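Politis Community Workshop -- Equipment Support Desk
Ticket: Simulated kitchen cell, arm stops short when reaching for the range
Opened by: Hsin-yi Pan
Assigned to: Kwok-wai Tsang
Copied: Marjorie Hulme, Su-chen Chuang
Priority: Normal
Status: Resolved, one item carried over

Summary as submitted

The member's project is a kitchen assistant arm being built on the shared bench. Before any motion is tried on the real arm, the project requires it to pass in simulation, using the Takis kitchen model. The task under test is a reach to the left rear corner of the range, followed by a descent to the cooktop grates. The planner, Skeltik, accepts the goal and begins the motion, but the arm halts during the final approach and reports "path blocked." The member states that no contact can be found in the viewer at the halt position. The fault appears on every run with the same start pose.

Initial response (Kwok-wai Tsang)

The member was asked to supply the planner log, the scene file and the start pose. The member was also asked to confirm that the arm model had not been rescaled after import. All items were received the same morning. The arm model is at its original scale, and the joint limits match those on file for the bench arm.

Reproduction

The fault was reproduced on the support desk computer with the supplied files. The planner halted at step 287 of 400 on each attempt. Changing the speed setting made no difference. Raising the planning time allowance made no difference either, and the setting was returned to its former value.

At the halt, the gripper is just above the left rear corner of the range, level with the backguard panel. The over-the-range microwave hangs higher up, and the log names the microwave body as the object in conflict with the wrist.

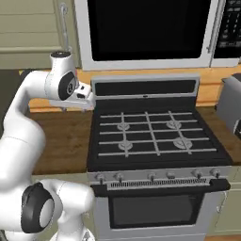 The visible shapes and the collision shapes in this kitchen model are stored separately, and the viewer draws only the visible ones by default. With collision drawing turned on, the microwave was found to be enclosed in a single box that extended well below and forward of the appliance. The box had been generated automatically when the kitchen was exported from Rikov. The planner was therefore behaving correctly with respect to the shapes it had been given.

Steps taken

1. A copy of the scene file was made. The original was left unchanged in the member's folder.
2. The automatic box on the microwave was deleted and replaced with a box fitted to the body and a second, thin box for the handle.
3. The same check was made on the range. Its collision shape was acceptable at the backguard, but it covered the grates with a flat slab set too high. The slab was lowered to the top of the grates.
4. The self-collision table for the arm was rebuilt, as required after any change to the scene.
5. The reach was run again from the original start pose.

Result

The planner completed all 400 steps with no halt reported. Hok-lam Tse repeated the run on a second computer and obtained the same outcome. The corrected file was saved as revision 1,037 in the workshop library.

Comment from member (Hsin-yi Pan)

The corrected file works here as well. I had spent two evenings adjusting joint weights on the assumption that the wrist was at fault -- those changes have been removed. May I ask whether the toaster on the right counter has the same problem? The next task moves in that direction.

Reply (Kwok-wai Tsang)

The toaster has not been checked. It came from the same export, and its collision shape should be treated as unreliable until it has been drawn and compared. The upper cabinets should be examined at the same time. Please do not transfer any trajectory to the bench arm before this is done.

Note from Marjorie Hulme, Workshop Safety

Approval for motion on the real arm remains withheld. A passing run in simulation is a condition of approval and does not replace the supervised low-speed test. The member should book that test through the front office once the remaining shapes have been reviewed.

Carried over: collision shapes for toaster and upper cabinets, assigned to Su-chen Chuang.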